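Datasets > Household > Plernitz Flats

PLERNITZ FLATS, version 2
README and data card
Maintained by Liam Kettle

What it is

1039 still pictures of flat, dull, mostly pale things found indoors: door fronts, wall panels, tabletops, shelf undersides, and the plastic sheets and bags that end up lying on them. Each picture has a label file with the same name and a different ending. There are 8 labels.

The set grew out of an argument. The Korell list of household objects, which we had been using, has plenty of mugs and scissors and hardly any surfaces. Plastic bags are in it, but nearly always full, upright and facing you. I have never had a bag at home that behaved like that. Most of mine are flat, half under something, and close to the color of the table.

I am not convinced that 1039 pictures fixes this. Please read the section on known problems before you quote a score at me.

The labels

panel: a flat upright surface, whatever it belongs to
seam: the line where two flat surfaces meet or nearly meet
top: a table, counter or bench surface
sheet: thin flexible plastic lying more or less flat, including flattened bags
bag: thin flexible plastic that is clearly a bag, with an opening or handles in view
card: cardboard, folded or not
cloth: anything woven
other: see below

Version 1 had separate labels for cabinet door, closet door and wall panel. They are gone. Two people labeled the same close-up pictures and disagreed so often that I stopped believing either of them, and one of them was me. From close up, a door without a handle is a gray rectangle. If your project needs to know what the panel is attached to, the answer usually isn't in the picture, and a label saying otherwise would be a guess with a file name.

The same goes for sheet and bag. Vachon's labeling guide tells you to mark any clear plastic as a bag "if it would hold items." Most things would hold items if you were patient enough. We mark it as a bag when the opening or the handles show. Everything else is a sheet, even when we privately think it is a bag.

"other" is for things that got in the way of a decision. It should be rare. It is less rare than I would like.

How seams are marked

One line per seam, drawn down the middle of the dark gap, from where it enters to where it leaves. If one side has a softer or rounded edge, the pale strip beside the gap belongs to the panel. Do not widen the line to take it in. People widen it anyway, and it makes the gap look like something you could get a coin into.

Seam width is not recorded. We tried. Without knowing the distance to the panel the number means nothing, and a number that means nothing still gets put in tables.

How sheets are marked

One outline around the whole piece, creases included. Where something is in front of the sheet, stop at the edge of that thing and pick up again on the other side. Don't fill in the hidden part. Shadows falling on the sheet are part of the sheet. Reflections are also part of the sheet, which sounds obvious until you are looking at a white table through thin plastic and can't find where one ends.

If you can't follow an edge, leave it open and set edge_unsure to yes. 59 sheets carry that flag. I suspect the true number is higher and that some outlines were closed by people who wanted to go to lunch.

Known problems

Color. Gray panels drift between warm and cool inside a single picture. A pinkish corner and a greenish middle may well be the same paint. Don't train anything to split panels by tint. Someone did this with version 1 and reported a very good result, which I could not repeat.

Sameness. Many of the panel pictures look alike to a person, and I assume to software too. Near-copies have been kept on the same side of the train and test split, as far as I could spot them by eye. My eye was tired by the end.

Empty detail. A close view of two plain panels has almost nothing in it. It is easy to score well on such pictures by saying "panel" and drawing a line somewhere. Report seam results separately from panel results.

Claims of use. The Broletti packing checklist cites this set as suitable for judging whether a table has been cleared. I don't see how. We have no label for cleared, and a sheet lying on a table could be trash, a liner or the next thing to be packed.

Changes from version 1

- three door and wall labels merged into panel
- sheet split from bag
- seam lines redrawn in June, all of them, by one person
- edge_unsure added
- "shiny" removed as a property; it was on everything

Reporting errors

Send the file name and what you think is wrong. "The outline looks off" is hard to act on. If you think a panel is a door, tell me what in the picture says so, a hinge or a handle for instance. Knowing the room doesn't count.

Two pictures
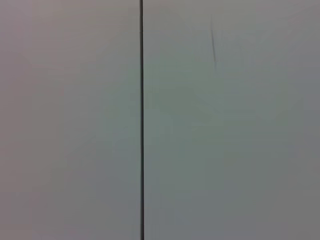
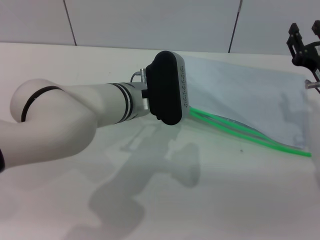 First picture: panel, seam, panel. Second picture: top, and a translucent sheet at right, marked sheet because no opening or handles were made out.

Contact: Liam Kettle, Plernitz Flats | Back to top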